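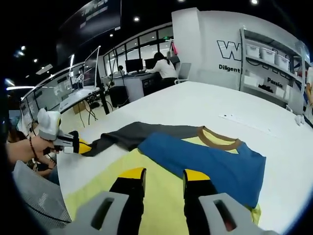

4. Recording a folding run

Read this section before your team's first session at the Stukberg club bench. It applies to the hand-held grippers in the Semaan student kit. Wall-mounted kits are covered in section 6.

Before you start

1. Clear the table of tools and loose paper.
2. Check that both fingertips are pushed fully onto their fingers. A loose tip will turn when it meets a seam.
3. Squeeze and release each gripper a few times. The fingers should close evenly and open all the way.
4. Start the Flallier logger and enter your team name. Make sure at least 20 GB is free on the drive.

Recording

5. Lay the garments flat. Beginners should use one T-shirt until they can fold it cleanly.
6. Hold both grippers still above the table for 2 seconds, then press Record.
7. Pinch the cloth near an edge, lift, and move at a steady pace. Keep your free fingers off the fabric.
8. Set the fold down before opening the gripper.
9. Press Stop and label the run "good" or "redo".

Note: A team needs 200 good runs to enter the Pretberg round in August. Most teams record around 324 in all, so plan your bench time early.

Caution: Do not squeeze the fingers hard with nothing between them. This wears the hinge, and spare hinges are slow to arrive.

Caution: Keep sleeves, hair and necklaces clear of the fingers - yours and your partner's.

If the logger shows "No signal", stop the run, plug the gripper cable back in, and repeat from step 3.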